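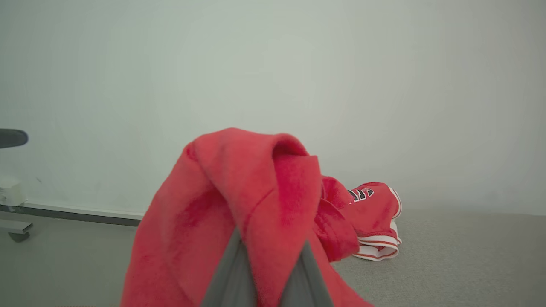 Re: Pesis status and the Presham entry form
From: Wyn Parry
To: coltondale-robotics list

Thanks for the long write-up. I read it twice, once on my phone and once with the trial sheet open next to it, and I have trouble getting the two to agree. Before we send anything to Presham with the word "autonomous" in the first line, I'd like us to go over it here on the list, where the first-years can see how the numbers get made. Quoting the part I mean:

> Hi all,
>
> Quick update from the Pesis group. The policy was retrained
> over break on the full set of 600 demonstrations and it is a
> big step up from the one we showed in January. It now picks
> a garment, lifts it, brings in the second arm, and spreads
> it between the two grippers. Overall success is 74 percent
> on clothes of all types. We think it generalizes well and we
> would like to enter the Ramasamy prize category at Presham
> as "autonomous household laundry handling."
>
> The remaining failures are mostly edge cases (two garments
> stuck together, thick fabric, garment lands inside out).
> We expect to fix these with more data before the event.
>
> If anyone has objections to the entry text, please say so
> soon, the form is nearly done.
>
> – the Pesis group

OK. I have objections.

First, the 74 percent. Percent of what? The sheet has a column for "grasp," a column for "lift" and a column for "spread," and as far as I can tell a run got a 1 in the last column if both grippers had hold of the cloth when the timer ran out. It doesn't say the garment was spread. I've watched plenty of runs end with both arms hanging on to a wad, and a wad with two grippers on it scores the same as a shirt held by the shoulders. If that's the rule then fine, but write the rule on the form. A judge who does laundry at home is going to look at the wad and ask what we did to it.

Second, "clothes of all types." I went through the test list and there are 11 items on it. Most were in the training demos as well. I don't mean similar ones, I mean the same piece of clothing off the same pile. There's nothing wrong with testing on things it has seen, but the word for that isn't "generalizes." Somebody please bring in a bag of clothes that has never been in the room, put it in front of the thing, and give us that number by itself. I don't care if it's ugly. I'd prefer to hear an ugly number from us in our own lab than from a stranger in a gym at Presham.

Third, and this is the one that bugs me most: those "edge cases." Two garments stuck together is what a pile of laundry IS. You don't get to file the normal condition of the job under edge cases because it's the part the policy is bad at. Same with thick fabric. Fleece is a great object for making a gripper look good, because you can jab at it nearly anywhere and come up with a fold of something. Then the other arm has no idea which part of the lump is a sleeve. Getting it off the floor tells us almost nothing about whether we can do the next step, and I would like the lift numbers and the spread numbers reported separately for the heavy stuff and the thin stuff.

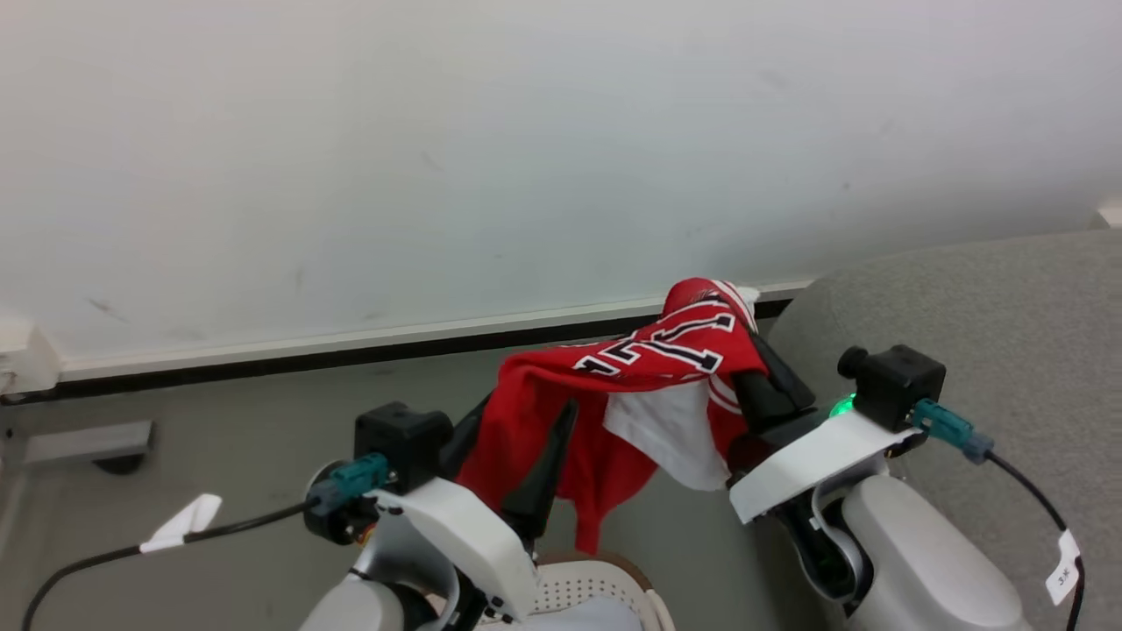 Jerseys are a different headache. Thin knit, trim at the edges, big lettering that gets folded into nonsense the moment you lift it. I have a suspicion about these that I can't prove yet. My guess is that the policy has learned to go for high-contrast trim, and that it looks smart on anything striped and gets lost on anything plain. It would be an easy thing to check. Turn the jerseys inside out, or use plain tees, and run the same 30 trials. If the score holds up I'll say so on this list and buy the donuts. If it falls through the floor we've learned something worth more than the prize category.

Also on color. A good share of our clothes seem to be red. I know where the bag came from and I'm not complaining about free clothes, but when two red things overlap even I can't always tell from the wrist view where one stops. So don't tell me the network has "learned to separate garments" until it's done it with the ones that are hard to tell apart, and with more than one person's idea of a pile. Right now whoever resets the pile also runs the trial, and I've caught myself setting it up nice. I doubt I'm the only one.

Fourth, "autonomous." The notes column says "nudged" or "reset arm" on a fair number of rows that are still counted as successes. A nudge is a person. I'd count every one of those as a failure, or else add a line on the form that says up to two human assists per run. The Ramasamy category rules do allow assists, by the way, they just cost points. There's no shame in taking the points hit. There's plenty of shame in having a judge watch one of us reach in.

What I'd like, in the order I'd do it:

1. Freeze the policy. No more retraining between now and the rerun.
2. Write down what counts as a spread. One sentence, plus two reference photos, taped up by the bench.
3. Rerun 30 trials with someone outside the Pesis group making the piles.
4. Ten of those with clothes it hasn't seen.
5. Count nudges as failures.
6. Save both wrist views and the head view for every run, including the bad ones. Last time the bad ones somehow didn't get saved.

That's a long afternoon, two if the left arm's cable starts acting up again. I can make piles from 3:30 on most days and I promise to make them mean.

I don't want this to land as "the project is bad." The handoff between the two arms is better than what we had in the fall, I'll give you that without any trials, and whoever rewrote the reset script saved us all a lot of time. But the demo video is the best run, and everyone on this list knows it's the best run, and the form is written as if it were the usual one. If the rerun comes out at half of what we have now, I'd still vote to enter. I'd just want the half on the form.

One more small thing. Can we stop calling it "laundry handling"? It picks up a garment and holds it open. Call it that. "Two-arm garment pickup and spreading" fits in the box, I checked.

Please hold the form until we've talked. Replies to the list and not just to me.

Wyn

Recent messages on this list
- Bench sign-up, please stop writing over each other
- Spare gripper fingers, who has them?
- Presham travel: van or two cars
- Notes for new members on the trial sheet
- Re: Re: Reset script broke after the update
- Coltondale open house, need people for setup

Coltondale Robotics list archive | Contact the list owner | Back to top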